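Betreff: Re: [Flechtliste] Weide einweichen, wie lange denn nun?
Von: Gopinath Fernandes

Hallo zusammen,

Vlachou schrieb:
> Ich habe ein Bund ungeschälte Weide bekommen, Länge
> ungefähr bis zur Schulter. Im Buch steht eine Woche
> Wasser, im Kurs in Osell hieß es, drei Tage reichen.
> Mir sind beim Hochstaken gleich vier Ruten gebrochen.
> Was mache ich falsch? Und welche Form würdet ihr
> für den Anfang nehmen?

willkommen im Club der Rutenbrecher! Ich habe in meinem ersten Winter so viele Staken geknickt, dass ich damit den Ofen anheizen konnte. Drei Tage sind für ungeschälte Ware nach meinem Gefühl zu knapp, jedenfalls wenn das Wasser kalt ist. Ich lege sie acht Tage in die alte Viehtränke hinterm Schuppen, Stein drauf, und danach noch eine Nacht in ein feuchtes Tuch. Das Tuch vergessen viele (ich auch, immer wieder), und dann ist die Rinde glitschig und das Holz innen trotzdem störrisch. Bei geschälter Weide geht es viel schneller, da reicht mir meistens ein Nachmittag.

Beim Hochstaken knicke ich jede Rute erst mit dem Daumennagel an und drehe sie beim Biegen ein bisschen. Mit der Zange geht es auch, aber dann bitte sachte, sonst quetschst du die Faser durch und hast genau die Stelle, an der es später reißt.

Zur Form: Alle raten dir zum runden Korb, ich würde etwas Flaches, Offenes nehmen, länglich mit runden Ecken und schrägen Seiten. Kein Henkel, kein Deckel, und wenn der Rand etwas schief wird, stört das keinen Menschen. So in der Art:

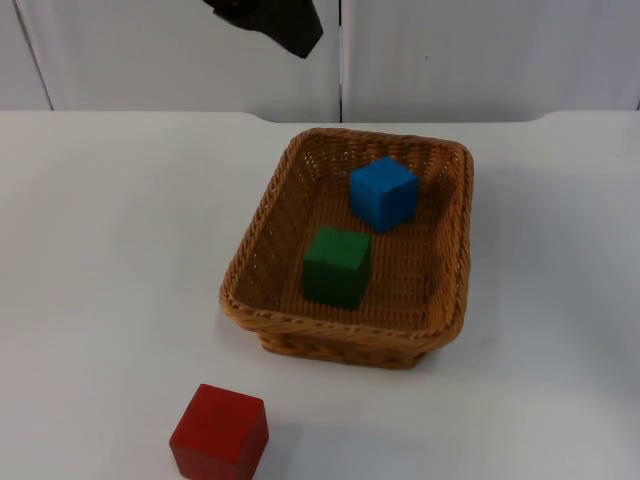
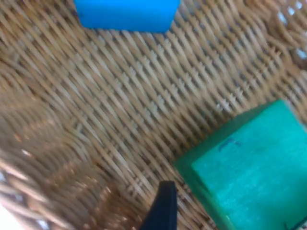 Flacher Korb mit Bauklötzen, einmal ganz und einmal aus der Nähe

Für so eine Größe komme ich mit 40 Ruten aus, plus Reserve für den Ofen, siehe oben. Die schrägen Seiten bekommst du, wenn du die Staken nach dem Hochbiegen nur locker zusammenbindest und in den ersten Runden nicht zu fest anziehst. Ich ziehe immer zu fest – meine Körbe werden oben enger, ob ich will oder nicht.

Noch was zum Material: Der Hof in Erby verkauft im Juni die Reste vom Winter, Bunde mit 500 Gramm, bunt gemischt. Zum Üben prima, für den Rand würde ich mir aber die geraden heraussuchen. Weiß jemand, ob man bei Fivthorpe noch einzelne Ahlen bekommt? Meine hat jetzt eine krumme Spitze, und ein ganzes Set brauche ich wirklich nicht.

Viele Grüße
Gopinath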